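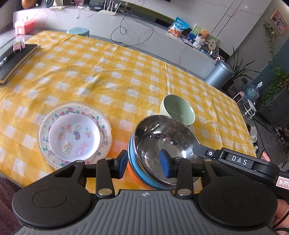
4.2 Upkeep of the hand-held gripper

Most reports on hand-held grippers give the tool one line and the learning method six pages. We doubt that balance. Over 200 sessions at the Braltside site, we logged 51 stops for service, and few had anything to do with software.

The setup is plain enough. Two fingers with blue-faced pads close toward each other, and the linkage arms turn on two large silver pivot pins (Figure 1). Condis, who built the unit, advise checking the pins every Monday. We followed that for the first month and found no sign that a fixed day helped. Vieira then switched to checking after 127 grasps, with hardly better results. Pin play came back when it came back.

Pad cleaning is a harder claim to judge. Mirzaei wiped both pads before each block of bowl stacking and reported fewer slips, but she also knew which blocks had been wiped - a weak basis for a rule. We keep the step in the routine and make no claim for it.

Closing the gap fully and zeroing it took 2 minutes per session. Skipping this did show up in the logged widths, and it is the one step we would defend.

Figure 1. Gripper in use at a table with a nested stack of bowls, the top one stainless steel.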